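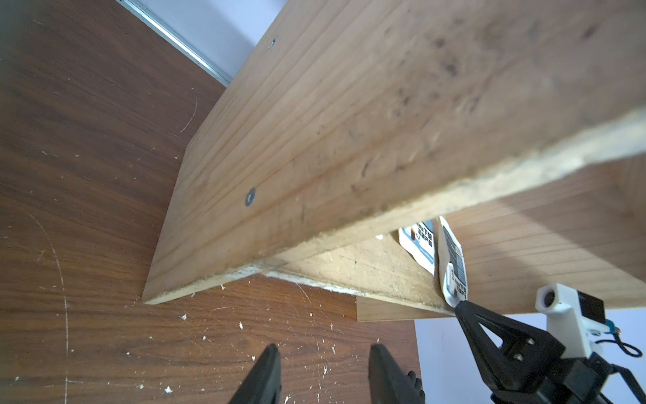

Forum > Kitchen Talk > Coffee & Tea

plukard_fan: Does anyone keep beans in the freezer? I buy 500g at a time and by week three it tastes of cardboard.

Rhydian Watkins: Yep, been doing it since June. Split it into small bags, squeeze the air out, take one out the night before. Lovely!

nota8: Can't agree, sorry. I tried it with a medium roast and it went flat as anything. Cool cupboard, bag clipped shut, job done. 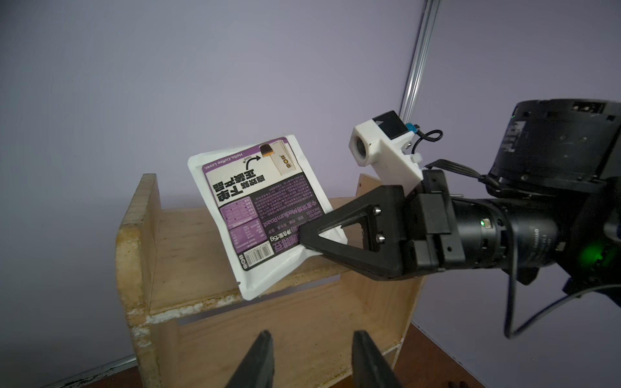
plukard_fan: Hmm, mine's in a cupboard already (next to the oven, mind you).

Rhydian Watkins: Well there's your problem! Move it. And nota8, were you opening the same bag every morning?

nota8: ...might have been. Still think buying less is easier.

Comments (2)

yordanov6: Freezer here too, more than 8 years.

Norkutora: Does this work for ground?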